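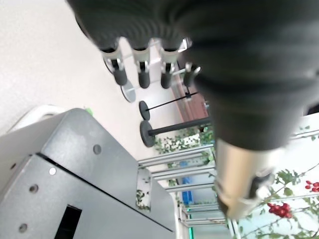
Somebody from upstairs asked whether we could please stop calling them "the poles" in the booking sheet, because there are at least two sorts and she keeps getting handed the wrong one. Fair enough! From now on it's "stand" for anything on a round base, and if you know whether it's a light gray base or a black one, write that down too. I'll fix the old rows when I have a minute (I will not have a minute).

April, a bit after 4 pm. Spent most of the afternoon on the stand corner, mainly the bases. The plan from last month was to keep everything with a disc base on the floor and everything that clamps up off it, and I still think that's right, but the thin poles fall over if you so much as breathe near them. Tried the trick from the Bíró shop, where they push the small bases in close between the big ones so the discs nearly touch. It works okay! You lose a bit of floor and you have to lift things out in order, so don't yank the back one first like I did.

Felt pads: the bag of 500 from Trendus came, and then a second bag of 500, so I guess we ordered twice. Used up a pile of them on the undersides before I got bored. The stock sheet says 1,118 with the leftovers from the old box, which I'm choosing to believe. Anyone with wobbly chairs at home, help yourself.

The Draltuvo job wants 3 stands with matching bases, black, and they want them to be the same height, which means checking the collars one by one. If a collar slips when you lean on it, tape a scrap of paper to the pole and leave it on my bench. Please don't tighten it with pliers. I found tooth marks on one and I was sad about it for an hour.

Speckled floor is a pain for dropped screws, by the way. Lost one of the little silver ones, crawled about with a flashlight, gave up, took one from the Etberg tin. So the Etberg tin is now one short.

Still to do: wipe the bases, new label for the clamp shelf, ask about a wider rubber mat. Also find out who has the good hex key, the long one with blue tape on the end.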